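Workshop Tips: Keeping Panels, Labels and Switches in Good Order

Posted Oct 27, 2018 by Stuart Hebden

Most of the questions that come in about home and small-shop workshops are about benches, dust and where to put the clamps. Fewer people write in about the electrical side, although it is the part of the shop that gets touched every day and cleaned about once every five years. These tips cover the outside of things only: doors, labels, lamps, switch handles, cords and the space in front of them. Anything behind a cover is a job for a licensed electrician.

Wiping down painted metal

Painted steel doors and covers pick up a gray film from hand oil and fine dust. A dry microfiber cloth takes off most of it. For what's left, put a little dish soap in warm water, wring the cloth out until it no longer drips, and wipe from the top down. Follow with a dry cloth.

Don't spray anything directly at a panel, a switch or an outlet. Spray goes into gaps. Put it on the cloth, and do that part well away from the panel.

Skip scouring pads and anything gritty. They dull the paint, and dull paint holds dirt. Solvent cleaners will take the print off many labels in one pass, and some will cloud the plastic on a lamp lens.

For the seam where two doors meet, use a soft one-inch paintbrush, dry. Start at the top and work down with short strokes. An old toothbrush is too stiff and tends to push grit in behind the edge.

Labels that last

A label should say what the thing does in words a visitor would understand. "Dust collector" is fine. "DC2" is fine only if there is a list beside it. Put the label directly below the lamp or switch it belongs to and keep to that all the way across the door. Mixed placement, some above and some below, is how people end up turning off the wrong machine.

Small engraved plates outlast tape, but the lettering on them is often too small to read from a step away. If yours are like that, leave them in place and put a larger printed label nearby. If the originals are in a language not everyone in the shop reads, add a second set and have somebody who knows the equipment check the wording before you stick anything down.

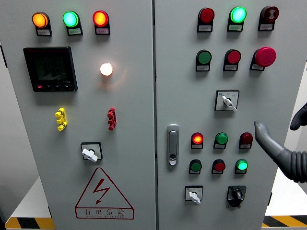
Delyth Jenkins wrote in after the first version of this page to say that tape labels had always peeled for her within a month, whatever brand she bought, until she began wiping the metal with rubbing alcohol and letting it dry for a full ten minutes. She also rounds the corners with nail scissors. Square corners catch on sleeves, she says, and once one corner is up the rest follows.

I have tried the rounded corners since and they do hold better. The alcohol is worth the trouble too, though test it on a hidden spot of paint first and keep it off any printing you want to save. Use it with the door or window open and nothing hot running nearby.

If you print on plain paper and cover it with clear tape, let the tape run a quarter inch past the paper on all sides. Laser print stays put. Inkjet print will run the first time someone wipes it with a damp cloth.

What the lamp colors mean

Write it down. Colors are used differently from one maker to the next, and the person who set up your shop may have had ideas of their own. Red might mean stopped in one place and running in another. A card with one line per lamp, taped inside a clear sleeve beside the panel, settles it. Get the meanings from the manual or from the electrician and leave the guesses off the card.

Put the card at eye level for the shortest person who uses the room. Ours hung too high for two years and Maeve Ní Chonaill had to stand on a paint can to read it, which defeats the purpose of a safety card.

Keep a note on the card of who to call and where the main shutoff is.

Keeping a maintenance notebook

A cheap spiral notebook works better than a phone for this. Hang it on a hook with a pencil on a string. Each entry needs a date, what was done, and the initials of whoever did it. If you have machines with hour counters, copy the number down at every belt change or oiling.

My bandsaw belt went on at 2,665 hours and the next one at 2,780, much too soon, and seeing those two figures on the same page is what sent me looking for the worn pulley. I would never have remembered the first number. The pulley was a secondhand Trevow part that had come with the saw. 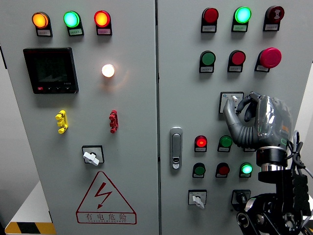
The notebook is also the right place for small things that aren't faults yet. A stiff knob, a fan that hums on humid days, a plug that feels loose in its outlet. Write the date beside each one. If the same item shows up three times, deal with it. For the loose plug, don't wait for three. Stop using the outlet and have it replaced.

When a notebook is full, write the start and end months on the cover and keep it. I still go back to the one that begins in July, the year we moved the lathe.

The space in front

Keep it clear. Lumber leaning against the wall has a way of drifting sideways until it's standing in front of the thing you need to reach in a hurry. In the United States the usual requirement is at least three feet of clear depth in front of an electrical panel, and your local inspector can tell you what else applies. Tape off the area on the floor with yellow floor tape. People will respect a line when they won't respect a rule.

Floor tape sticks best to bare concrete that has been swept, mopped and left overnight. Press it down with a block of scrap wood. On painted floors expect to replace it every year.

A rubber mat is good for your feet at the bench, but check that the edges are beveled. I bought mine from Vendis and trimmed it with a utility knife and a straightedge, four light cuts along the same line. One heavy cut wanders.

Cords and plugs

Coil extension cords over and under, not around your elbow. Elbow coiling puts a twist in every loop and the cord will kink at the same place until the jacket cracks. Hang the coil on a wide hook or a piece of closet rod. A nail pinches it.

Run each cord through your hand once a season, unplugged, feeling for nicks and flat spots. A cord with a cut in the jacket gets thrown out. Electrical tape over the cut is not a repair. Cut the plug off before it goes in the trash so that no one rescues it.

Conall Foley marks his cords with colored zip ties near the plug, one color for each length, and snips the tails flush. It takes around 80 ties to do a whole shop, counting the tool cords, and they come in bags of 100. Leave the ties loose enough to slide. A tight one will dent the jacket over time.

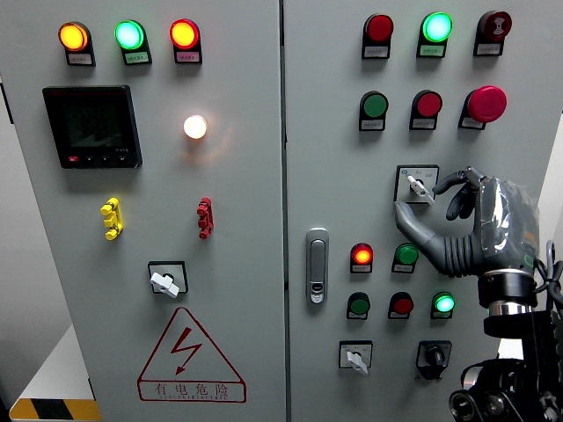

Switches and knobs

Clean switch handles with the same wrung-out cloth you used on the doors. White handles show grime at the edges first. A cotton swab, barely damp, gets around the base.

Turn a rotary switch with your fingers and stop when it clicks. If it needs real force, or if it sits between two positions, leave it alone and call someone. Oil is the wrong answer here, and so is spray lubricant. Both collect dust, and both can end up on parts that were meant to stay dry.

If a knob is missing, order the right one from the maker. I've seen vise grips left on a shaft for years. Noreen Cullinane waited six weeks for a knob from Noditier and still says it was worth the wait.

Moisture in an unheated shop

Condensation is hard on everything in this list. Close the shop up on warm, damp days that follow a cold spell, when the metal is still cold and the air isn't. A small dehumidifier will do a one-car garage. Empty the bucket daily or run a hose to a drain.

Keep wet jackets and mops on the far wall from anything electrical. If you find water or rust on a panel, don't wipe it and carry on. Stay back from it and get an electrician to look. Then find out where the water came from, starting with the roof.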